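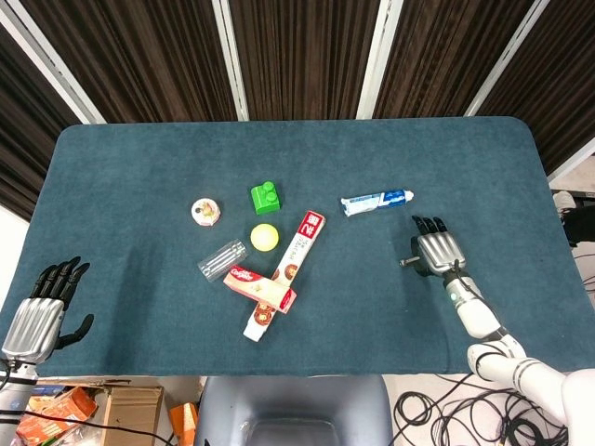 Table felt is a dense fabric laid over a work or gaming surface to soften contact, reduce noise and keep small articles from sliding. The term is used loosely in the trade and covers true felt, made by matting fibers together, as well as woven cloth with a raised nap. Green is the traditional color for card tables, but darker shades are common on general-purpose tables. A dark teal-blue cloth, for instance, shows lint and faint scuffs readily, and household objects set down on it stand out by color. Wear is usually graded by loss of nap — the fiber ends that stand above the base — and by flattening along the edges.

Most covers are either stretched over the edge and fixed underneath or cut to size and glued. Stretched covers are easier to replace, but they wear first where the cloth turns over the rim. Glued covers lie flatter and tend to lift at the corners. Brushing in one direction removes loose fiber; water can shrink wool cloth and should be kept to a minimum.

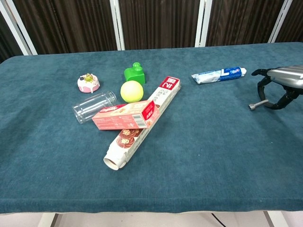 Brukport, August — The Motitz mill has ended production of its 552 grade, a wool cloth sold in 40-meter rolls and used mainly by table makers. According to Catríona Gallagher, who managed the finishing room, the grade contained 80 percent wool when it was introduced and was offered in 29 colors at its peak. Remaining stock passed to Escobar, a wholesaler, which continues to supply cut lengths for repair work.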